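Classide Design Studio, Unit 7 report
Small appliances on a shared table - Doherty Hall group

Our topic was the hair dryer, and mostly its cord. The brief said pick one everyday item and look at how it gets set up, used and put away in a shared room. We picked the dryer as everyone in the hall complains about it. Short survey first, 26 replies. Almost all said the cord is the worst part, not the noise or the heat.

Setup was simple. White table, power strip, dryer. Tangle left in on purpose for the first round.

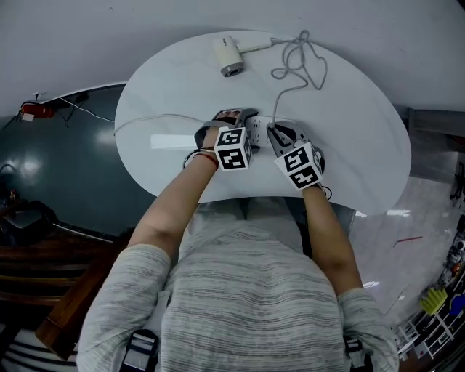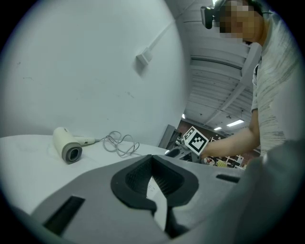 Dryer and looped cord on the white table, both views.

Reading time: 7 min

What we noted:

Plugging in is a two-handed job if the strip is free to slide. Push with one hand, hold with the other. Taping the strip down helped alot.

The cord gets in the way before the dryer does. Loops catch on the handle, then the whole thing turns round on the table. Wrapping it round the handle is quick but it springs open again. A velcro tie was slower the first few times, then fine.

Where to park it - nozzle toward the person was the usual choice, handle to the right. Left-handed people hated this.

Still to do: second round with the Mutovier cord clip, redo the timing table (Monday), fix teh labels on chart 2. Survey form is in the shared folder.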